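Skivholm volume 3, the Tunstall chapters (spoilers up to ch. 46)

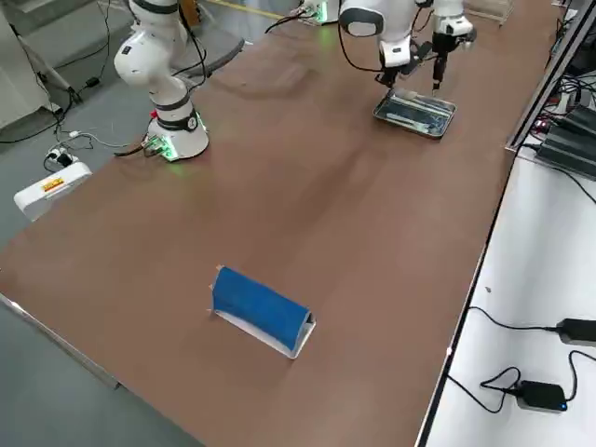
Two white arms at the long table

hetari_reader
Finished volume 3 last night and I have to talk to someone about it! The jump from 1955 to 2096 completely floored me. One page Imogen Stockdale is posting her letter in Tunstall, turn over and the harbour's under water and her granddaughter is reading it out on the radio. I went straight back to chapter one to look for clues (there are loads).

dewanti_g
The letter made me cry on the bus. I do think it works better in the magazine run though, where you had a month's wait between the two halves.

N Bloxham
Lovely art, but I can't agree about the jump. We lose Asnakech Weldu just as she gets interesting, and she was the best thing in volume 2. Why spend four chapters on her map and then drop it?

hetari_reader
But she isn't dropped! Look at the stamp on the envelope in ch. 46, it's her drawing of the lighthouse. I squeaked when I spotted it.

N Bloxham
One stamp is not a storyline.

ellwood_d
Is the Trarero side story worth tracking down? It's roughly 40 pages and my library only has the main books.

dewanti_g
Yes yes yes. It's all Asnakech, so Neville should read it too. Go for the reprint if you can, the lettering in the first one is tiny.

N Bloxham
Fine, I'll give it a go. I still say it should have been in the main book.

hetari_reader
Come back and tell us what you make of the ferry chapter!! No spoilers, but watch the clock behind the ticket desk.

ellwood_d
Ordered it. Volume 4 is down for February on the shop page, so I've got time to reread the lot first.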